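Home poker night: tips for the table, the chips and the cards

Updated 21/12/2023

Since August I keep the small card evenings at our house in Truscombe, and some readers asked me how I prepare. These are the things which work for us.

Protect the table
A dining table is too hard and the cards slide away. Put a thick blanket first, then a plain cotton cloth over it, and fasten the corners under the table with clips. Iron the cloth before. One fold in the middle is enough to turn a card face up.

Wash the chips
Plastic chips become sticky from fingers. Fill a bowl with lukewarm water and a little dish soap, put in 20 chips at a time and rub them with a soft brush. Do not leave clay chips in water, only wipe them with a damp cloth. I wash a set of 100 in one evening and dry it on a towel during the night.

Keep the cards flat
Plastic cards can be wiped, paper cards can not. After the game I put each deck back in its box and lay a heavy book on top. My Pornevden deck is still straight after many games. If one card is missing, write it on the box, so you don't discover it in the middle of a hand.

Light without glare
A lamp directly above shiny cards is tiring for the eyes. Hang it a bit higher, or use a bulb with a matt glass. We have a Rarnden lamp with a paper shade and it is good enough.

Food that does not make grease
Chips and peanuts are the enemy of the cards. Offer small things which are wrapped one by one, and place them on a side table together with the drinks. Give everybody a napkin. Buy the snacks the day before and compare the prices by weight, the bigger box is not always cheaper. 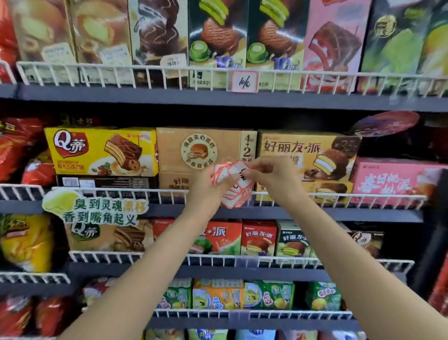 Cleaning up
Count the chips before the guests put on their coats. Then shake the cloth outside and wash it at 100 degrees Fahrenheit.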